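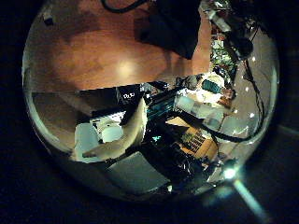 Cell 2 – wrist camera and cable service, July
Entered by C. Zwane. Reviewed by R. Mathebula.

Work began at 9:20 with the arm parked and drive power locked out. The reported fault was intermittent loss of the wrist camera feed during wide turns of the last joint. The log held 7 dropouts over 200 cycles, all on the same side of travel.

The connector at the wrist was opened and inspected. Two pins showed wear. The Joubert lead was replaced with the spare from the Pulow kit, and the old lead was tagged and placed in the returns drawer. Strain relief screws were refitted with thread lock. Camera mount screws were checked and one required a quarter turn.

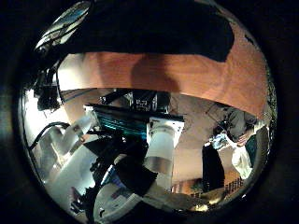
Cable routing was the second item. The previous clamp position left too little slack at full rotation, and the first clamp has been moved 2 cm toward the elbow. The black cables still loop over the white arm segments on the left side of the wrist view, and they should be checked again after the next long run. Anyone dressing them more tightly must first jog the last joint to both limits by hand control.

Power was restored at 11:05. The Rilex calibration routine was run twice. The first attempt was rejected for poor focus at the rim – the lens was cleaned and the second attempt was accepted. The new file is stored as Lulta 276.

Test run: 200 cycles at reduced speed, no dropouts recorded. Full speed has not yet been tried.

Open items: order two replacement leads; R. Mathebula to update the clamp position on the setup sheet.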